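Ticket: Two-arm handover episodes getting tossed by the filter
Project: Sketberg (sim demos, can-to-tray)
Opened by: Natália Hrubý
Assigned to: Ifeoma Abubakar
Opened: July 2025
Status: Resolved, one follow-up open

Natália
Hi Ifeoma! Sorry to drop this on you right before the export, but I'm losing demos and I can't figure out where they're going. I recorded nine handover episodes this morning in the two-tray setup, saved every one of them, and when I opened the batch in Flerano only four were there. No error, no warning, nothing in the recorder window. I got the usual green check after each save, so I just kept going (my wrists would like those episodes back, please).

What I've tried so far:
Restarted the recorder. Same thing.
Refreshed the batch list, logged out, logged back in. Same thing.
Recorded a plain one-arm pick, no handover. Showed up right away.
Recorded another handover, nice and slow. Gone.

So it's something about using both hands, or something about me being slow. Could be both!

Ifeoma
They're not gone, don't worry. Flerano has a "held back" folder that's hidden unless you're an admin, and your missing ones are all in there. The filter is tagging them "object lost." Can you grab me a couple of stills from the part where the hands are close together? I want to see how much of the can the top view still gets.

Natália
Oh thank goodness. I pulled two out of the replay viewer.

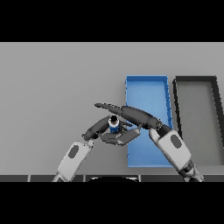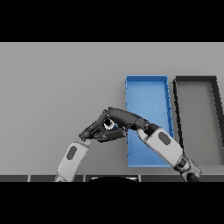
Replay viewer stills, both hands at the can by the blue tray. The tangled one is the second.

In the first you can still make out the can pretty well, blue with the white band and the black top. In the second there are dark fingers all over it and I can see a white end and a bit of blue and that's it. If I were a filter I might panic too. But I'm looking at the grip and I don't think it's a bad demo. The can's right there between the hands!

Ifeoma
Yep, that's the problem. The filter doesn't ask the simulator where the can is. It looks at the picture and checks how much of the can shows, and if too little shows for too many steps in a row it decides you dropped it. Kuruc set it up that way back in November, when everything we recorded was one-arm picks and a hidden can really did mean a can on the floor. The limit is six steps. A slow, careful handover blows right past that, so the better you do it, the more likely it gets held back. Sorry about that.

I've switched your project over to the can's position from the sim. Could you re-run the check on the held-back folder? Right-click the batch, then "score again." Don't re-record anything yet.

Natália
Ran it. Four of the five came back as good. The last one is still held back, and I watched it all the way through, and yeah, that one's fair — I let go with one hand before the other one had it and the can rolled off to the left. I'd leave it out of the training set, or put it with the failures if anybody's collecting those.

Also, does this touch the older batches? I did a bunch of handovers for the Norkden set and I remember thinking the count looked low, but I figured I'd miscounted.

Ifeoma
We are collecting failures, so I moved it there and labeled it "early release." And you didn't miscount. I checked Norkden and there are seven handovers sitting in its held-back folder. I'm keeping this ticket open for those. I'd like a person to watch each one before it goes in, seeing as the old tag can't be trusted either way.

Natália
I can watch them, I know what my own fumbles look like by now. Two small asks while you're in there:
1. Could the recorder say something when an episode gets held back? Even a yellow check would do.
2. Could I get to see that folder without being an admin?

Ifeoma
Folder access is on for you now, try reloading. The yellow check has to go through the recorder people, so I've put in a separate request and linked it here.

Natália
Folder's there! Starting on the Norkden ones after lunch, will post the results in this thread.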